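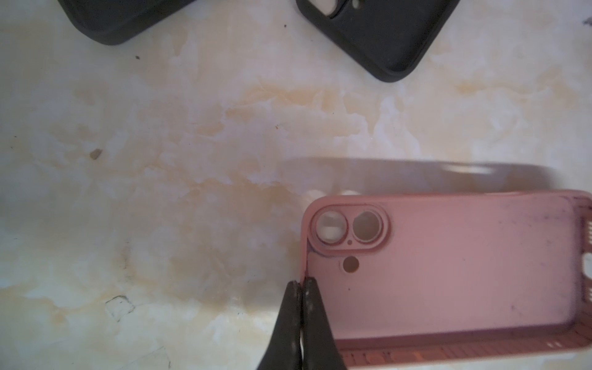 3.2 Return reasons for accessories

Small accessories made up most of the returns in our records. Of the 2,852 returned parcels logged by the Skosance warehouse, 1,292 held a phone case, a screen cover or a charging cable. Buyers chose a reason from a fixed list, and "does not fit my device" was the most common choice for cases. Fit is hard to judge from a product page when two phone models are nearly the same size. The openings for the lenses are often a better guide than the outer shape: the pink case in Figure 4 has two round openings side by side inside a raised surround, and a buyer whose phone has its lenses stacked one over the other could rule it out at a glance. Few listings in our sample showed this part of the case clearly.

Figure 4. Phone case, inner side, with lens openings.

We then compared listings from two sellers, Iturar and Ballex. Iturar put the model name in the title and again next to the order button. Ballex gave it only in a drop-down menu, which started on the newest model. Wrong-model returns were more common for Ballex in every month we looked at except November, when both sellers ran sales and the gap closed. We left out 44 parcels with no reason marked. Returns marked "changed my mind" were kept, although some of these may also have been fit problems. Section 3.3 looks at the cost of handling each type of return.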